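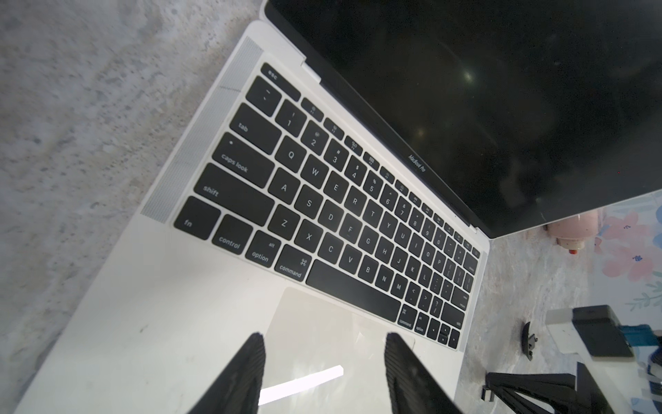
25.08.2018

Seit Mai führe ich mein Haushaltsbuch wieder selbst. Vorher lief alles über Skillitz, aber das Programm wollte nach dem letzten Update ein Abo, und dafür waren mir die Auswertungen zu dünn. Jetzt habe ich eine einfache Tabelle mit einem Blatt pro Monat und einem für die Jahresübersicht.

Den Export aus Skillitz habe ich an zwei Abenden aufgeräumt. Es waren 3.232 Buchungen, davon 632 ohne Kategorie. Vieles ließ sich über den Empfänger zuordnen, der Rest steht jetzt unter »Sonstiges« und bleibt dort.

## Was mir aufgefallen ist

Für Lebensmittel gebe ich weniger aus als gedacht, für Kleinkram deutlich mehr. Allein bei Detton habe ich im letzten Jahr 747 Euro gelassen, meistens für Dinge unter zwanzig Euro. Die Versicherung bei Ruggiero war doppelt drin, einmal als Monatsbeitrag und einmal als Jahressumme. Das ist korrigiert.

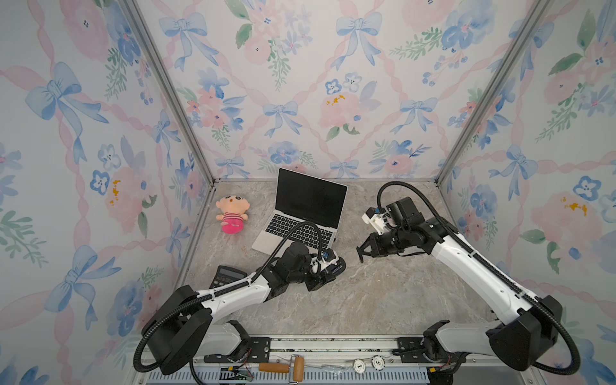

*Rosen und hellblaue Schleifen an allen drei Wänden.*

Tapete und Farbe laufen bei mir ab sofort unter »Wohnen«, nicht mehr unter »Anschaffungen«. Die Fahrten nach Fokuddale bekommen eine eigene Zeile, weil sie sonst im Posten »Auto« verschwinden.

Die leere Vorlage stelle ich hier ein, sobald die Formeln für den Jahreswechsel stimmen. Im Dezemberblatt wird der Übertrag noch falsch gerechnet.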